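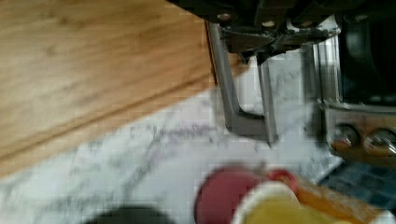 Clavandale House Kitchen – Work Surfaces and Boards

The kitchen at Clavandale House was refitted in June under the direction of Dardo Orellana. The preparation counter is used by residents and by participants in the Rivadeneira cooking program. The kitchen is open to registered groups of up to 33 people.

Countertop
White marble with soft gray veining. The veins run in irregular lines across the stone and differ in strength from one area to the next.

Cutting board
A large wooden board in a warm honey brown, with fine, straight grain and a thick edge. Boards of this size remain on the counter between sessions and are oiled every 40 days.

Appliances
A stainless steel appliance with a brushed front stands on the marble. Users are asked to keep its front panel free of flour and oil.

Care of the surfaces
Lemon juice, vinegar and wine should be wiped from the marble at once. Hot pans are to be placed on the trivets provided – never directly on the stone. Boards are washed by hand and dried upright.

The refit was planned by Nicanor Sepúlveda of Skistel, and the stone was cut and laid by Prullow. Requests to reproduce material from this page should be addressed to the house office.

Page last updated Jun 26, 2024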